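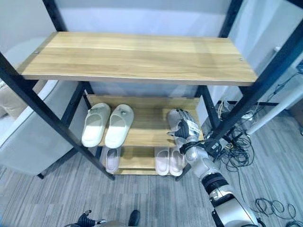 Putting the slippers away

The robotics club at Nolley has one task this term, and it fits on a single line of the whiteboard: pair up the slippers and put them on the rack. Members have been working at it since February.

The club's adviser, Hanane Ait Ali, picked the job after two years of block stacking. Blocks are rigid, she says, and students got good at them without learning much about hands. A slipper bends when it is pushed and has an opening that a finger can slide into by mistake. It also has a right way to face. On the club's rack, toes go to the back.

"They thought I was joking," Ait Ali says. "Then they tried to write down the steps, and it took them a whole meeting to agree on what a pair was."

The work is split between two teams. Ulik handles reaching and grasping. Bensaid handles the part that decides where a slipper belongs, going by color and by which spots on the shelf are already taken. The names come from the rooms where the teams first met, and they have stuck through three changes of membership.

Most meetings are spent on the last few inches. The fingers have to come down over the upper near the heel and settle without shoving the slipper sideways. 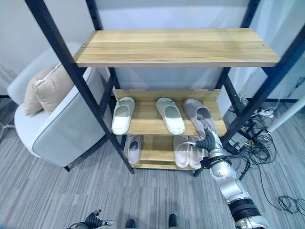
Ulik's first version closed all the fingers at once and pushed hard. The current one touches first, waits, and then closes, which is slower but leaves the neighboring slipper where it was. Students log every attempt in a shared notebook. There were 717 entries at last count, and 425 of them are marked as good placements. The rest are sorted by what went wrong. The longest list is headed "turned," for slippers that ended up on the shelf at an angle. The next is headed "rail."

Rail means the hand met wood. The posts and boards of a shoe rack leave little room for a wrist, and an arm that can reach the middle shelf easily may have no good way into the one under it. Bensaid's answer was to fill the lower shelf first in its plan – a change of four lines that took 61 test runs to trust.

The view from the wrist helps here. From up high, a hand can hide the very slipper it is reaching for. From the wrist, students can check where each fingertip sits against the edge of a board before they let the hand move again.

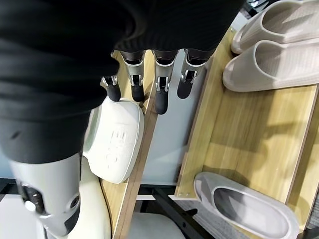

What comes next

The club will take the task to the Zalmont student meet, where each team gets 200 seconds and a rack it has not seen before. Ait Ali expects the new rack to cause more trouble than the clock. Ulik wants to practice with the shelves at different heights, and Bensaid has asked for slippers in darker colors.

Meetings are open to any student, and no programming experience is needed to join. New members start on the notebook.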